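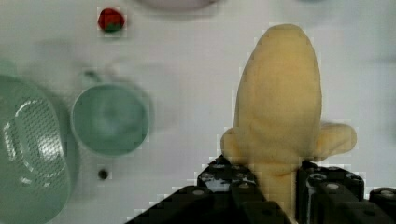 How to wash a toy tea set and its plush vegetables

Sooner or later the play kitchen develops a smell, and you will be asked to eat from it. Set aside an afternoon, ideally in August when things dry.

Sort first. Cups and plates in one pile, anything fuzzy in another, hard fruit in a third. Check the floor for small round bits while you're down there.

Crockery: warm water, a drop of washing-up liquid, an old toothbrush. If your plates have a dotted pattern pressed into the middle, go over the dots in circles. Old jam lives there. Do inside the cup handles too.

Plush: read the label, assuming it hasn't been chewed off. If it allows washing, put the lot in a knotted pillowcase and run a cool, gentle cycle. Ours takes 100 minutes, for reasons known only to the machine. No label means a damp cloth and low expectations.

Squeeze in a towel, don't wring. A wrung pepper stays wrung. Pull any side lobes back into shape by hand and leave it somewhere airy for 18 hours. Thick ones need longer, so pinch the middle to check.

Strawberries and other hard fruit get a wipe, leaves included.

Put everything back before bedtime. Xuân La tried leaving it until morning and was served breakfast at 5 am on the bathroom floor.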